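Packing & Storage Basics, Handout 4: The Bin
Course notes, February 2024

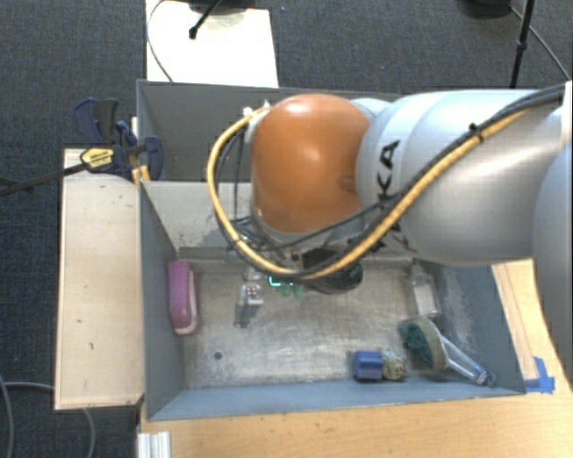 Gray bin, sloping walls, well-used floor.

Okay, this is the handout I promised on bins, and yes, it's a whole handout on bins! I've taught this unit long enough to know that people want to skip straight to labels and shelving (the fun part, I get it), but the container decides a lot for you before you've picked up a single item, so bear with me.

Start with the walls. A bin with sloping walls is wider at the top than at the floor, and that catches everybody out the first time they measure. If you take your numbers across the rim you'll plan for space you don't have. Measure the floor. Then measure the rim too and write both down, because in the exercise I'm going to ask for both.

Long items go along a wall. In the picture there's a long pinkish-purple thing with a cream side lying against the left wall, and that's how I'd want it. Drop something that shape across the middle and you've cut your floor into two awkward halves. I do this at home with wrapping paper tubes and it works there too.

Next, floors. Scuffs and scrapes don't bother me at all, a bin that's been used is going to look used. What I want you to do is run a cloth over it (not your bare hand please, chipped paint can be sharp) and feel for anything that snags. If the cloth catches, put a liner in before soft goods go anywhere near it. Small holes in the floor are worth a look as well. Beads, screws, earring backs... they find a hole fast. A square of card taped over it is plenty.

Some words I'll be using from here on:

Footprint: the floor area an item takes up lying the way you plan to store it.
Dead corner: the bit where a slope meets the floor and nothing square will sit flush.
Top load: whatever you can take out without moving anything else.

For the exercise, take one bin from the Pollock shelves and one from the Ladance shelves. The Pollock ones are deeper, so don't assume your first layout will carry over. Sketch the floor, mark your dead corners, then place your long items first and fill in after. We did this in November with the last group and the best sketches were the messy ones with lots of crossing out, so bring an eraser or don't, up to you!

Bring the sketch to the next session. Pencil is fine.

Skaliris Short Courses | Contact the course office
Print this page | E-mail this page
38 shares | 4 comments
© Skaliris. All rights reserved.
Back to top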